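Vogler cable reel, second season

I bought the Vogler open reel in July of last year, after giving up on a plastic cassette reel that had jammed once too often. It has now had a full year of use in a shared workshop and a good deal of outdoor work as well, so this is a longer report than the few lines I posted when it was new.

The reel comes flat in a box with a bag of bolts. There are 11 bolts and the instructions show 10, the last one being a spare for the crank handle. Putting it together took me half an hour with an ordinary spanner. The two side plates are steel, the drum is a hard plastic, and the handle folds flat against the side when you are done. The paint has chipped along the bottom rail where it gets dragged over concrete. I touched it up in spring and it has chipped again in the same places.
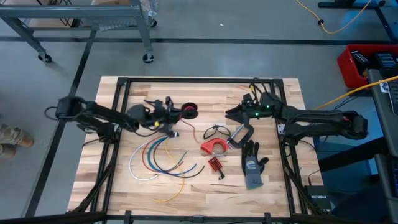 Winding is the main thing and it does this well. The drum is wide enough that a heavy rubber lead goes on in even layers if you guide it with your free hand. If you don't guide it, it piles up on the handle side and you lose a turn or two at the end. My old Lirnton reel had a small guide arm that travelled back and forth, and I do miss that. On the other hand the guide arm was the part that broke.

The brake is a plain friction knob on the side. Half a turn is enough to stop the drum running on when you pull the lead out quickly. It loosens over a few weeks and needs nipping up again. A drop of thread lock would cure it, but then you could not adjust it, so I leave it alone.

The socket plate has four outlets with spring covers and a thermal cut-out. The rating label gives 3000 watts with the lead fully unwound and 700 with it wound up. Please take the second figure seriously. I had a fan heater on it in January with most of the lead still on the drum, and the cut-out went after twenty minutes. It reset without trouble once everything had cooled. The lead was warm to the touch in the middle layers, and I would not want to find out what happens without the cut-out.

Two of the spring covers are weaker than the others and do not shut fully over the socket. Under a roof this is only a nuisance. I would not leave it out in rain, and the leaflet says the same. 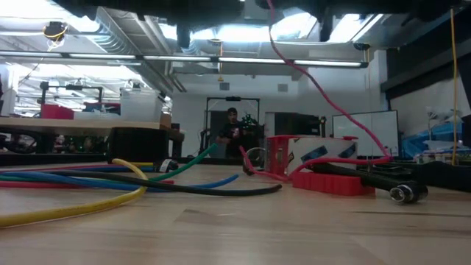
The stand is where I have most to complain about. It is narrow for its height. With a full drum it is steady enough, but with the lead run out there is little weight left in it and a good tug will pull it over. I have put a sandbag on the bottom rail for long runs. A friend with the same reel bolted his to a board. The next size up has a wider stand and costs a third more, and if I were buying again I would probably pay it.

Vogler were helpful when I asked about a new handle. The original one developed a wobble after the winter, and they posted a replacement within the week for the price of the stamp. The new one has a metal bush inside where the first had none. I take it they have changed the part, so reels sold now should have it already.

For comparison, I have also used the Otevix reel at a neighbour's place. It is lighter, nicer to carry up stairs, and has a better handle grip. The lead fitted to it is stiff in cold weather and springs off the drum as soon as you let go. The Vogler lead stays soft in frost. For anyone working outside in winter that would settle it.

I paid £103 including delivery from Renum, who had it in stock when the others were quoting three weeks. The box arrived with one corner crushed but nothing inside was marked.

Good points: strong drum, soft lead, spare parts easy to get, cut-out works as it should.

Bad points: tippy when empty, paint chips, brake knob works loose, two poor socket covers.

Four stars out of five. I would knock off another half star if I had to use it on a slope.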